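Filtoハンドグリッパー 指先パッド交換とリンクのガタ取り(手持ち型)

急ぎで書いてます。抜けがあったらコメント欄へ。

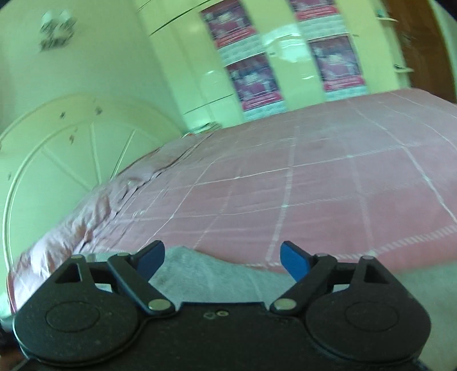 指を開いた状態。内側の青がパッド、リンクの根元側の銀色が軸。

対象
手持ちで使うFiltoの二本指タイプ。アーム搭載型は手首側の配線が違うので別ページを見てください。指先とリンクまわりは同じ手順でいけます。

やること
・指先パッドの交換
・リンク軸のガタ確認と増し締め
・左右の開きの合わせ直し
・最後に開閉テスト

慣れれば短い休憩の間に終わる。初めての人はパッドの接着面を落とすところで時間を食うと思う。

用意するもの
・交換用パッド 左右一組(Stetsiukから買ってる純正。片方だけ換えるのはなし)
・六角レンチ 細いほうのセット
・プラスチックのヘラ。金属はダメ、指先の面に傷が入る
・無水アルコールと毛羽の出ない布
・両面テープ(純正パッドに付いてくるもの)
・中強度のねじゆるみ止め 少量
・ノギス
・小皿。外したピンを入れる用。ないと必ずなくす

はじめる前に
電源が入ってたら切る。記録中だったら止めてファイルを閉じてから。ケーブルは抜いておく。レバーから手を離して指が勝手に動かないことを確認してしてください。指の間には何も挟まない。
机の上に布を敷くと部品が転がらない。ただし毛足の長い布はパッドの接着面に繊維が付くので、パッドをはがしたあとは布の上に伏せて置かないこと。

1. 状態を見る
まず指を全開。左右のパッドが向かい合ってるか。見るのは次のところ。
パッドの端がめくれてないか。表面がテカってないか。テカりは摩耗か油。アルコールで拭いて戻るなら油なので交換しなくていい。拭いてもテカったままなら交換。
次に指先を軽くつまんで横に振る。カタカタいうなら軸かピン。音が出る側を覚えておく。両方鳴ることもある。
リンクの軸の頭、それからハウジングとリンクの上に見えてる小さいピンの頭。浮いてるのがあれば先に直す(手順4)。浮いたまま開閉するとハウジングの縁をこする。

2. 古いパッドをはがす
指は開いたまま。閉じた状態ではがそうとすると反対側の指にヘラが当たる。
パッドの先端側の角にヘラを入れて、根元に向かってゆっくり。引っぱらない。引っぱると真ん中でちぎれて接着剤だけ残る。
ちぎれた場合はドライヤーの弱で少しだけ温めて続行。温めすぎると指先の樹脂が反る。手で触って平気なくらいまで。
残った糊は布にアルコールを含ませて、上に置いて5分。そのあと指の腹でこすると丸まって取れる。爪でガリガリやらない。
アルコールが軸のほうに流れないよう、指先を下に向けて作業。流れるとグリスが抜けて、あとでキーキー鳴る。前に一回やりました。

3. 新しいパッドを貼る
左右で形が違うので袋のLとRを見る。入れ替えて貼ると先端が少しはみ出して、薄いものがつまめなくなる。
貼る前に指先の面をもう一度乾拭き。アルコールが残ってるとテープが浮く。
根元側の縁を合わせて、先端に向かって倒すように貼る。先端から合わせると根元で余る。
貼れたら指を閉じて、レバーを握った状態でしばらく保持。輪ゴムで縛ってもいいけど強すぎるとパッドの縁がずれる。うちは手で握って数を数えてるだけ。
テープが落ち着くまで重い物は持たない。できれば一晩。急ぐときは昼休みの間だけでも置く。

4. リンク軸のガタ取り
手順1で音がした側から。
軸を少しだけ戻して、抜けきらないところで止める。全部抜くとワッシャーが落ちる。落ちると奥に入って出てこない。
ねじ部にゆるみ止めを爪楊枝の先でちょん、と。たっぷり塗ると隣のピンまで固まる。
締める。止まったところから、さらにほんの少し。締めすきない。締めすぎるとリンクが渋くなってレバーの戻りが遅くなる。
目安は、レバーを離したとき左右の指が同時に開くこと。片方だけ遅れるならその側が締めすぎ。戻して合わせる。
細かいピンは圧入なのでレンチは使わない。浮いてたら樹脂ハンマーで軽く。ペンチで挟むと頭がつぶれる。

本体中央の前縁に見えてる真鍮色の小さいねじ。触らない。ガタ取りには関係ないです。ついでに締めたくなる位置にあるんだけど、我慢。

5. 左右の開きを合わせる
全開にして、パッドの先端どうしの間隔をノギスで測る。うちの設定は90 mm。ストッパーの位置で変わるので、自分の機体の記録がある人はそっちに合わせて。
次に中心のずれ。本体の中央から左の先端、右の先端までをそれぞれ測る。差が出てたら、短いほうのリンクの調整を外側に送る。一気に送らず、ちょっと送って測る、の繰り返し。
パッドを貼り替えた直後は厚みが変わってるので、前回の数値とは合わなくて普通。閉じたときに先端から根元まですき間なく当たるかを優先する。
紙を一枚はさんで引いてみる。先端だけスルッと抜けるなら指が開き気味、根元だけ抜けるなら逆。

6. 開閉テスト
ケーブルを戻して電源。最初はゆっくり全開、全閉。引っかかりがないか。
そのあと普通の速さで連続。音が変わらなければOK。途中でカチッと鳴りだしたら止めて手順4に戻る。
布、紙コップ、ペンの順でつまんでみる。布が一番わかりやすい。パッドの縁が浮いてると布の端がそこに引っかかる。
最後に傾けた状態でも開閉する。水平だけだと横向きにしたときのガタを見落とす。手持ちだと斜めで使うことのほうが多いので。

点検の間隔
400回の開閉ごとにパッドを拭く。軸は週の終わりに触って確認。パッドの交換は時期で決めず、テカりと端のめくれで判断してる。布ばかり扱う週は繊維くずが軸のところに溜まるので、拭く回数を増やす。エアで吹くときは奥に押し込まないよう、横から弱く。

よくある症状
・つまんだ物が回る → 片側のパッドだけ汚れてる。両方拭く
・閉じきらない → パッドの左右逆、または糊の残り
・開くのが遅い → 軸の締めすぎ
・握るとキーキー → グリス切れ。軸に一滴だけ。パッドに付けたらやり直し
・片側だけ先に当たる → 手順5

記録
作業したら機体番号、パッドのロット、測った間隔を管理表の11番の欄に書く。書き忘れると次の人が全部測り直しになります。担当の欄は名字だけでいい。

追記(2月19日)
手順2の温めるところ、ドライヤーの距離を聞かれたのでニルミニ・ジャヤワルデナさんに確認。手のひらひとつ分あけて、止めずに動かしながら、とのこと。
あと手順4、旧型はワッシャーが片側にしか入ってないので左右で締め具合が違って感じるけど正常。旧型の分解図はTradskaの共有フォルダに入れてあります。パスワードが要る人はロゼール・グエンさんまで。

グリスの型番はまだ調べ中。わかったらここに足します。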